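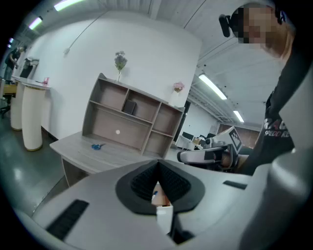

Ticket 703, opened 4/3/22. Workstation: Javach tower, dual CPU, four GPU cards, 3000 W supply. Site: Drancombe, upstairs lab. Reported by Ivars Lūse: the machine drops one card during long training runs and the job dies with a bus error. It has done this on three nights. The load on the cards is steady and easy to repeat. Short runs finish clean.

**Checked so far**

- Driver reinstalled, same version. No change.
- Card 3 is always the one that goes missing. It comes back after a full power-off, but not after a restart.
- Temperatures on cards 1, 2 and 4 are normal. Card 3 climbs faster than the others, then the log stops.
- Memory test passed on both CPU banks.

**Swap test**

Moved card 3 to slot 1 and card 1 to slot 3. Ran the Kultix load tool overnight. The card in slot 3 dropped out after 19 minutes, and it was the good one this time. So the fault follows the slot — the card is fine.

Reseated the power leads for slot 3. One of them was on a splitter shared with the drive cage. That splitter isn't on the Javach build sheet, and Ivars thinks it went in last October with the extra drives. Took it out and ran a separate lead from the supply.

**After the change**

Ran the load tool again with all four cards at full power. No drop in nearly 800 minutes. Bus errors in the log: zero. Slot 3 still runs a little warmer than slot 2, within limits.

**Still open**

- Drive cage is on a temporary lead. Nasr to send the right cable.
- Ivars to rerun the full training job and post the log here.
- Leave the ticket open until the cable is fitted.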